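Section 3: Setting Up Your Cattaneo Countertop Dishwasher

Read this section through once before you start. We know you won't, so the cautions have been placed next to the steps they apply to, where you may trip over them.

3.1 Choosing a spot

The Cattaneo weighs 37 pounds empty, so pick the right place the first time.

1. Choose a flat, level counter within reach of both the kitchen faucet and the sink. The hoses are 4 feet long and have never been known to stretch.

2. Leave 3 inches clear behind the machine and 2 inches on each side. The vent is at the back. If you push the unit against the wall it will steam your paint, slowly, and you will notice in July when you move it to find a spoon.

3. Check overhead. The door swings down, but steam goes up. Wall cabinets directly above the door should have at least 9 inches of clearance.

4. Turn the front feet by hand until the machine stops rocking. Clockwise raises, counterclockwise lowers. A folded beer mat also works and is not covered by the warranty.

CAUTION: Do not lift the machine by the door handle. The door handle is for the door.

3.2 Connecting the water

What you need: the faucet adapter (in the small bag), the gray inlet hose, the white drain hose, and a towel you are not fond of.

1. Unscrew the aerator from the end of your faucet. If it hasn't been off since the house was built, wrap it in a rag and use pliers.

2. Press the rubber washer into the adapter, flat side down, and screw the adapter onto the faucet. Hand tight, then a quarter turn more. People who give it a half turn end up buying a second washer.

3. Push the gray hose onto the adapter until it clicks. Pull on it. If it comes off in your hand, it hadn't clicked.

4. Hang the white drain hose over the edge of the sink and fix it there with the suction clip. The end of the hose must not sit under water.

5. Open the cold tap slowly and look for drips. A drip now is a puddle by bedtime.

NOTE: Pull-out spray faucets don't accept the adapter. Owners of these should fill the tank by hand with the Usthorpe jug supplied. It takes three jugs. The machine beeps when it is full, and keeps beeping until you stop pouring.

CAUTION: Close the tap when the cycle ends. The machine closes its own valve, but the hose stays under pressure for as long as the tap is open, and it is a hose.

3.3 Power

1. Plug the machine into a grounded outlet of its own. It draws up to 2000 watts while heating, and it does not care to share with a toaster.

2. Do not use an extension cord. This includes the good one.

3. Press and hold POWER until the display shows two dashes. If it shows E4, go back to 3.2, step 5, and open the tap.

3.4 The first (empty) run

1. Leave the racks empty. Put one teaspoon of detergent in the cup and shut the lid.

2. Select HOT and press START.

3. Go and do something else. The pump makes a gulping noise for the first few minutes, then settles into a hum. A grinding noise means the packing foam is still under the lower rack. Stop the cycle, wait for the water to drain, and take it out.

4. When the display reads END, open the door a crack and let the steam out before you put your face in.

3.5 Loading

1. Plates go in the lower rack, facing the middle. Large plates stand at the back, where they can't block the spray arm.

2. Bowls go upside down and tilted. A bowl loaded right way up will be returned to you full.

3. Cups and glasses go on the upper shelf. Don't stack them inside each other, however well they fit.

4. Knives go handle up in the Hallcombe basket. Forks may do as they please.

5. Spin the spray arm with a finger before closing the door. If it hits something, move that something.

CAUTION: Check the underside of each item for a dishwasher mark. Wooden spoons, cast iron, and anything inherited should be washed by hand.

For filter cleaning and descaling, see Section 4. For the Cakar water softener cartridge, sold separately, see the leaflet that comes with it.
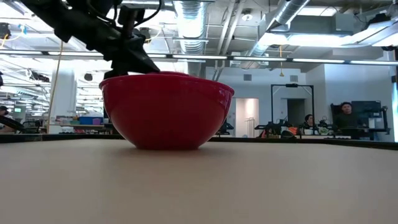 Can I use ordinary dish soap if I run out of detergent?
Keep it for the sink. Dish soap foams far too much for the pump, and the suds will come out around the door. Run a RINSE cycle with no soap at all, and wash properly once you have bought more detergent.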